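Support ticket, Rurkilton site, assembly hall
Product: Joltura arm with hand, station 6
Opened by: line lead, day shift
Status: reopened

1. What was reported

Station 6 stopped twice before the morning break with "grip not confirmed". The sales sheet from Joltura promised 2,000 cycles between checks. We have yet to see a shift without one of us standing next to it.

2. What we tried

Restarted the controller, no change. Ran the pick again at low speed with the red rod. Thumb only just at the rod, and the four fingers bunched up together next to it.

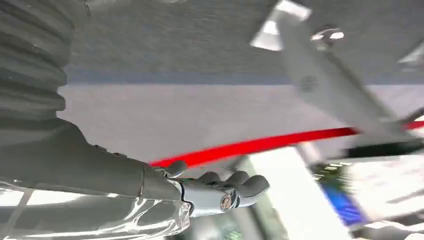
3. Reply from Joltura support

"Please recalibrate the hand and confirm the protective film is fitted according to the guide." Film is on. It is creased over the forearm, so if that matters, say so. Recalibrated on Saturday, 3 stops afterwards.

4. Effect on staff

The plan was to free two people for packing. Both are still here, clearing faults - and neither has been trained for it or had their job title changed. Packing is now short as well. Please don't close this as "operator error" again.

5. Wanted

A visit from an engineer, and a straight answer on whether this hand suits thin rods. Until then the night shift is doing station 6 by hand.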